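Fledgate Hand-Guide Kit
Teach-by-hand and remote teaching for two-finger grippers

Part no. 796
Page last revised May 18, 2020

We sell this kit and we use it ourselves, so this page is longer on complaints than most. If you came looking for "teach your robot anything in minutes," several other sellers will be glad to tell you that.

What it does

The kit gives you two ways to show an arm a task. In hand mode, you squeeze the grip collar behind the wrist, the arm goes slack, and you walk it through the motion while the joints and the wrist camera are recorded. In remote mode, you sit at the desk with the Nekance hand controller and drive the arm from the camera view. Either way you end up with a set of demonstrations that you can replay, trim, or hand to whatever learning software you already have.

We don't include learning software. We tried three packages last January and didn't like any of them enough to put our name next to it.

Hand mode or remote mode?

Most buyers assume hand mode is the easy one. It is, for big motions. For small ones your own weight gets into the recording, and so does your sleeve, your forearm and the back of your head. Abena Tetteh, who does our acceptance tests, threw out nearly all of her first hand-mode recordings on drinking glasses for that reason and did them over by remote.

Remote mode gives cleaner video and slower work. You lose all feel for contact, and the controller's vibration motor is a poor substitute - I leave it off. Expect a new operator to be bad at this for a day or so.

Glassware

Clear glass is our standard demonstration task. Makers like to show off with foam blocks and colored cubes, which any gripper can find and which forgive any squeeze. A clear tumbler on a pale table gives the camera very little beyond highlights and a shadow, and if there is a second tumbler next to it the operator has to keep track of which rim belongs to which.
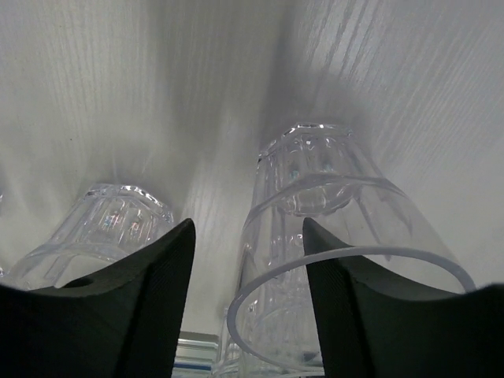
The operator's view matters more than the specification sheet here. Svenja Gruber in Gelmont teaches with the wrist view alone and says she got used to the fingers hiding part of what she was reaching for. I never did. I want a second camera off to the side for anything transparent, and I'd put the money there before buying the longer fingers. The kit has an input for one. You supply the camera.

How many demonstrations will you need?

I don't know, and I would be careful of anyone who gives you a figure before seeing your parts. Our own glassware set has 1,361 recordings in it, and I'm not convinced the last few hundred did anything. Domenica Fankhauser got useful results on a simple tray-loading job with 35. Her trays never move, though, and they aren't see-through.

Replay works right away and needs no learning at all. If your parts arrive in the same place every time, try replay first. You may find you didn't need the rest.

In the box

Grip collar with squeeze release
Nekance hand controller and desk mount
Wrist camera with bracket
Pair of black gripper fingers
Recording unit, power supply, cables
Printed setup guide

Not in the box: the arm, the gripper body, a computer, the side camera.

Fit

Made for the Gasser light-duty arm. Other arms need an adapter plate and a supported slack mode. Write to us before ordering, with the arm's model name, and Loukia Lambrakis will tell you whether it fits. She says no fairly often.

Known problems

The squeeze release is stiff. People with small hands end up using both, which rather spoils hand mode.
Video and joint data can drift apart in long recordings. Keep each one short and start a new file.
The bracket screws work loose. Check them before each session, or your camera angle will change halfway through a set.

Warranty

2 years on the recording unit and controller, none on the fingers. Returns are accepted on unused kits only. Repairs go through Elfriede Camenzind at the Gelmont shop - please enclose a note saying what went wrong, in your own words.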